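Plovley Head-Up Glasses: Pilot Setup Guide
Section 3: Pairing, Alignment and First Flight Check
Revised September 2022

This section covers pairing the glasses with the Zivdale position receiver, aligning the display to your aircraft, and the checks to make before the glasses are worn in flight. Finish Section 2 (Charging and Fit) first. Do all of the steps below on the ground, with the parking brake set.

CAUTION: The glasses are an aid to situational awareness. They do not replace the aircraft's certified instruments, current charts, or looking outside.

3.1 Before you start

You will need:
- the glasses, charged to at least 70 percent
- the Zivdale receiver and its suction mount
- a tablet or phone with the Mersha app installed
- the alignment card from the inside pocket of the case

If you bought the glasses before March, check the firmware number under Settings > Device. Units showing a build lower than 2,203 must be updated before they will pair. The update needs Wi-Fi, so do it before you leave for the airport.

3.2 Mount the receiver

1. Wipe the side window with a damp cloth and let it dry.
2. Press the suction mount onto the window, clear of the magnetic compass and any door latch.
3. Lower the lever until it clicks.
4. Slide the receiver into the mount with the arrow pointing toward the nose.
5. Hold the power button until the light blinks green.

The light turns solid green when the receiver has a position fix. In an open area this normally takes a minute or two. Inside a metal hangar it may not happen at all.

Note: Do not place the mount on a heated windshield panel.

3.3 Pair the glasses

1. Turn on the glasses. The Plovley logo shows in the right lens.
2. Open Mersha and tap Add Device.
3. Select the glasses from the list. The last four characters should match the label inside the left temple.
4. Tap Confirm in the app, then press the temple button once.
5. Repeat for the receiver.

When both devices are paired, two white dots show in the top corner of the display. One dot means only one device is connected. Turn the receiver off and on, and wait for the second dot before going further.

The app stores up to nine aircraft profiles. Create one for each airplane you fly, even if two of them are the same model. Seat height and panel angle vary enough to throw off the alignment.

3.4 Align the display

1. Sit in your normal flying position with the belt and shoulder harness fastened and the seat locked.
2. Put on your headset, then check that the glasses have not shifted.
3. Clip the alignment card to the top of the glareshield, centered in front of you.
4. In Mersha, choose Align > New Profile and enter the tail number.
5. Look at the cross on the card. Keep your head still until the ring in the display closes.
6. Look at the left mark, then the right mark, when prompted.
7. Remove the card and tap Save.

The horizon line should now lie level across the panel when you are parked on flat ground. If it sits high or low, use Fine Adjust. Each press moves the line by a small step, and there are 16 steps in each direction. If you run out of steps, delete the profile and start again from step 1.

CAUTION: Take the alignment card off the glareshield before you start the engine.

Polarized sunglasses worn under the display will darken the symbols or hide them completely. Use the clip-in tint supplied with the glasses.
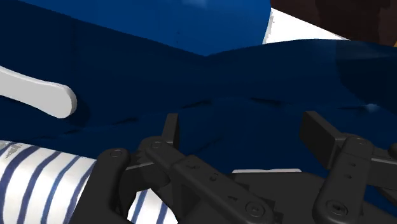 Figure 3-2. Dark blue fabric with folds and creases.

3.5 First flight check

Make the first flight with a safety pilot, in daylight and good visibility.

1. Before taxi, confirm that both dots are showing and the correct tail number is displayed.
2. While taxiing, compare the heading with the compass on at least two different headings.
3. At the run-up area, set brightness to Auto.
4. After leveling off, compare altitude and track with the panel.
5. Turn traffic symbols on last, once you are used to the horizon line.

To clear the display at any time, press and hold the temple button for one second. Practice this on the ground until you can do it without looking for the button.

Note: If the symbols lag when you turn your head, remove the glasses and continue on the panel instruments. Do not try to realign in the air.

3.6 Using a Brosovex traffic receiver

Traffic from a Brosovex unit can be shown in the glasses through the app. Connect the tablet to the unit's Wi-Fi network first, then open Mersha and switch on External Traffic. Targets appear as open circles with relative altitude beneath. For range and filter settings, see Section 5.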